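Le dernier car

Le car de Rilmont ne passait plus le samedi depuis le mois d'août. Hélène l'apprit devant l'abribus, en lisant la feuille scotchée sur la vitre. Elle posa sa valise et relut les horaires, puis elle se mit en marche. Il y avait 5 kilomètres jusqu'à la maison de son père, presque tout en descente.

Elle n'avait pas prévenu. Au téléphone, il aurait demandé combien de temps elle restait, et elle n'avait pas la réponse. La maison était à vendre. L'agence avait trouvé un couple de Stisen, des gens sérieux, qui voulaient signer avant le printemps. Il manquait l'accord du père, qui disait oui le matin et non le soir.

À mi-chemin, une camionnette ralentit. Le conducteur baissa la vitre et la reconnut avant qu'elle le reconnaisse. C'était le fils du boulanger, qui avait maintenant des cheveux gris. Il mit la valise à l'arrière, entre deux sacs de farine, et ne posa pas de questions avant le pont.

– Il va bien, ton père, dit-il. Il taille encore ses pommiers.

– À son âge, il ne devrait plus monter à l'échelle.

– Va le lui dire.

Il la laissa devant le portail. La lumière de la cuisine était allumée.
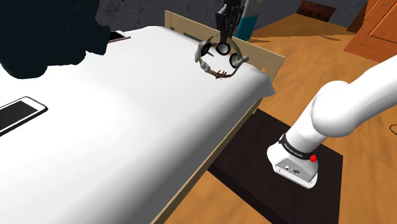 Ankit Katiyar

Son père épluchait des pommes de terre. Il leva la tête, regarda la valise, puis prit deux pommes de terre de plus dans le panier. Ils mangèrent sans parler de la maison. Il raconta l'enterrement de la voisine, le prix du fioul, le chien des Flellik qui avait encore mordu un facteur. Elle raconta son travail, en arrangeant un peu.

Après le repas, il sortit du buffet une chemise en carton. Elle contenait le compromis de vente, non signé, et une liste écrite au crayon. Hélène crut que c'était la liste des meubles à garder. C'était celle des arbres. Son père avait noté chaque pommier du verger, avec la variété, l'année de plantation et le nom de la personne qui avait donné la greffe. Certains noms étaient barrés.

– Les barrés, c'est les morts ? demanda-t-elle.

– Les arbres ou les gens ?

– Les gens.

– Non. Les gens, je ne les barre pas.

Il expliqua que les acheteurs voulaient faire un parking pour leurs chambres d'hôtes. L'agence n'en avait pas parlé. Il le tenait du géomètre, un garçon bavard à qui il avait offert du cidre. Il n'avait rien contre les chambres d'hôtes. Il aurait seulement voulu qu'on le lui dise en face.

Hélène lut la liste jusqu'au bout. Le plus vieux des pommiers avait 80 ans, c'était son grand-père qui l'avait planté. Le dernier portait son prénom à elle, avec une date qu'elle ne reconnut pas tout de suite. C'était l'année de son départ.

– Je n'ai jamais donné de greffe, dit-elle.

– Tu avais cassé une branche en grimpant, la veille. J'ai pris le bout.

Elle monta se coucher tôt. Le plancher de l'étage craquait aux mêmes endroits et elle les évita par habitude. Elle dormit mal. Vers trois heures, elle entendit son père descendre, ouvrir la porte de derrière et la refermer. Elle ne se leva pas.

Au matin, il avait gelé. Elle le trouva au fond du verger, en bottes, devant un arbre tordu qui ne dépassait pas la haie. Il avait apporté le sécateur et un seau rempli de sable humide.

– On peut prélever maintenant, dit-il. Au froid, ça tient jusqu'en mars.

Elle comprit qu'il allait signer. Il coupait les rameaux de l'année à la longueur d'un crayon, les liait par variété et lui passait les fagots. Elle écrivait les étiquettes. Ils firent ainsi toute la première rangée. Quand elle eut trop froid aux doigts, il lui donna ses gants et continua sans.

– Et tu les grefferas où ? demanda-t-elle.

– Moi, nulle part. Toi, tu as une cour.

– J'ai une cour de 30 mètres carrés, papa.

– En espalier, ça suffit.

Le notaire téléphona pendant qu'ils buvaient le café. Son père répondit debout, la main sur le buffet. Il dit qu'il viendrait lundi, avec sa fille, et qu'il avait une question à poser sur le parking. Puis il raccrocha et demanda s'il restait de la ficelle.
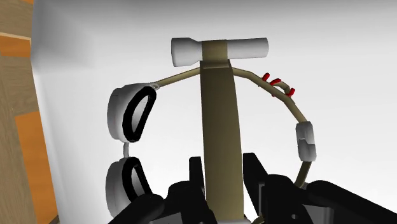 Maryvonne trouve que le père cède trop vite, et que chez elle, dans le Perche, un vieux qui tient une liste pareille n'aurait jamais signé sans faire inscrire les arbres dans l'acte. Elle ajoute que le sable humide est juste, mais qu'il faut poser le seau contre un mur au nord, et que son oncle y mettait aussi ses boutures de groseillier. Elle aurait aimé savoir ce que répond le notaire.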